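*Notes for the library evening, Jun 17, 2024. Print large. Water on the left side of the lectern this time.*

**Opening (slowly, let people find their chairs)**

Good evening, and thank you all for coming out when you could be sitting on a porch somewhere. I want to talk tonight about recipe cards, the kind that live in a tin on top of the refrigerator, and about how a family ends up with so many of them and still can't find the one for the plum cake.

I should confess that I inherited my first tin in 1985, when I was far more interested in eating than in cooking, and I put it in a closet and left it there for years (pause, people usually laugh, and some of them look a little guilty). When I finally opened it, half of the cards didn't say what they were for. One of them just said "as before, but with more butter."

**The Caddale boxes**

Move on to the Caddale collection. Say how it came to us: nine boxes from the old Caddale church hall, saved when the kitchen was redone, with 2774 cards in all. I love this part, so watch the time! Mention the soup that appears over and over in different handwriting, each cook quite sure that hers was the first. Read the one about the Lobo Bakery rolls if the room feels friendly. Skip the aspic.

Then the point about size. A card makes you choose. You have a few inches to tell your niece how to make a pie, so you leave out the things you think she knows, and those are just the things we'd love to know now. How hot was a "good oven"? How big was a "regular cup"? I have burned many a biscuit finding out. 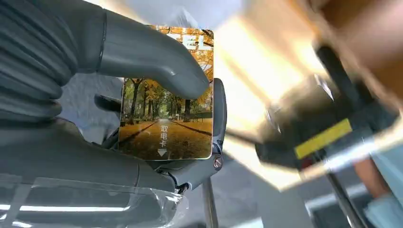
*A card held upright, gripped at the corner and along the side.*

**Keeping them**

Somebody always asks about lamination, so get to it before they do. Please don't, is my answer, and I say it with love. Heat is hard on old ink, and you can't undo it. A plain sleeve and a box with a lid will do nicely, away from the stove and the sunny window. Butter stains can stay where they are. I'm rather fond of them.

Copy both sides, even when the back looks blank. Backs are where the good stuff hides: a phone number, a grocery list, once a whole quarrel about who would bring the ham to Besik in December.

**The Drondora cookbook**

Tell them about the little Drondora book, 500 copies, run off for the town picnic. Pass mine around, and remember to get it back. Ask who has a tin at home, and give them time to answer, they have better stories than I do.

**Closing**

Invite everyone to bring one card next time, any card, stained or not. Coffee is at the back, and the plum cake is by the door, made from my best guess.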